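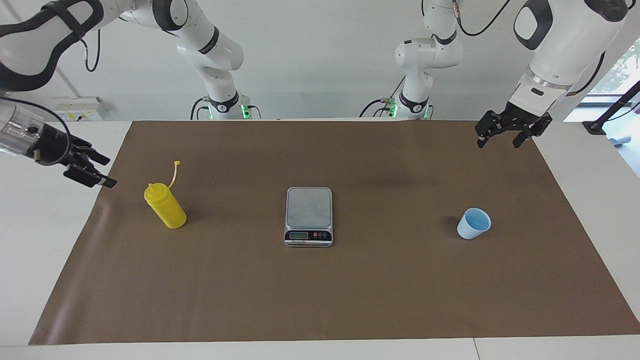

Yellow squeeze bottle, kitchen scale, light-blue cup.

Dillutance – squash and cordial ratios, the readme

What it is
A list of 1,479 drinks mixed from cordial, squash or syrup, with how much of each went in and what people thought of it. One row per drink. Plain CSV, opens in anything.

Latest version Jan 10, 2025. The one from July had the sugar column shifted by a row, please bin it.

Files
drinks.csv – the main one
tasters.csv – 107 tasters, number and age band only, no names
brands.csv – short codes for the bottles. Woketti and Lai are both in there, Lai twice (old recipe and new)

Columns in drinks.csv
id
code – see brands.csv
cordial_g – grams, not ml. Thick syrups weigh more than you'd think so don't swap them over
water_g – tap unless the note says fizzy
temp – fridge or room. No degrees, sorry
score – 1 to 10, whole numbers
note – free text, whatever the taster wrote, spelling left alone

How it was collected
Cordial first, then water on top, stir, taste, write it down. Up to 1,000 g in a jug for the group sessions, single cups otherwise. Jug rows have a J at the start of the id. Tasters weren't told the ratio. They could see the colour though, and dark blackcurrant always scores high, so treat that with care.

Known problems
– Elderflower is over-represented. Jamshid Karimi likes elderflower.
– Blank score means not tasted, zero means a typing mistake. Havent fixed the zeros yet
– 2 rows have more cordial than water. Left in, they were meant
– Sugar-free and normal share a code for the Mondex lime. Check the note column, it usually says
– Children's scores are mostly 1 or 10, averages for that age band are not much use

To do
Split hot drinks into thier own file. Add a column for ice. Ginger needs redoing from scratch.

Using it
Free for anything, say where you got it. Corrections to Jamshid with the row id please – "the orange one is wrong" doesn't help, there are loads of orange ones.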